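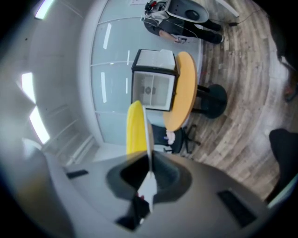
Give me a small round table over a big square one, any day of the week. I have been saying this to anybody who will listen since our office in Pesbridge moved floors in July, and I'd like to say it properly now, at length, with nobody able to wander off to the kettle.

Offices love a rectangle. Our old meeting room had one that sat 20, and I don't think I ever saw it full. People took the far corners, put their bags on the chairs in between and then spoke up as if across a canal. Somebody always ended up at the head of it, usually by accident, and was treated as the chair of the meeting until it ended. Reginald Kowalczyk once ran an entire budget review that way, having only come in to find his charger!

A round one on a single pedestal does away with all that. There's no head and no corner to catch your hip on. You don't get a table leg between your knees either, and if a fourth person turns up, three people shuffle a bit and in they come. I've had some of the best working conversations of my life at tables barely wide enough for the mugs.

And please, let it be a cheerful colour. Yellow, orange, anything in that direction. I know the argument for white and grey (Gertraud Berchtold, who chose most of our furniture, makes it very well, and she's right that they go with everything). But pale floorboards and frosted glass are lovely, calm things, and calm things can carry one bright spot without any trouble. A yellow tabletop gives a room somewhere to look. It also gives you something to call the place. "See you at the yellow table" is so much nicer than "see you in Trarnamar", which was the name somebody gave our old meeting room and which half of us couldn't spell.

I do have one complaint, and it's about us. A small table in an open spot becomes a shelf within a fortnight. A box gets put down on it for a minute, then it's the box's table, and the next person politely goes and stands somewhere else. Move the box! Put it on the floor, put it in a cupboard, ask whose it is later. The same goes for the odds and ends that settle on spare chairs. A chair on wheels is for rolling up to join in, and it can't do that with somebody's bits and pieces riding on it.

Wheels, by the way, are the other half of the pleasure. Fixed benches look smart in the brochure, but I want to be able to scoot over, ask my question and scoot back again. On a wooden floor it's close to joy. I would happily swap all 50 of our desk dividers for a few more round tables and a handful of chairs that roll, and I've put it in writing to Gertraud, who has promised to think about the chairs.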